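4. Good practice for the home trials

Our group spent a good part of November arguing over rules, and we're glad we did! The Clasum checklist we started from was written for factory cells, so we rewrote it for ordinary rooms — one person stays at the stop button, no one reaches past the arm, and cords are kept out of the walking path.
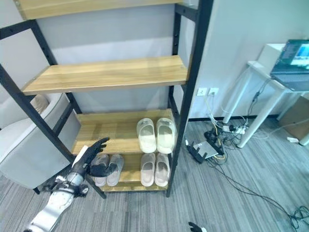

Fig. 4. Robot hand at the slipper shelf.

Rule 3, on cords, still needs the most work.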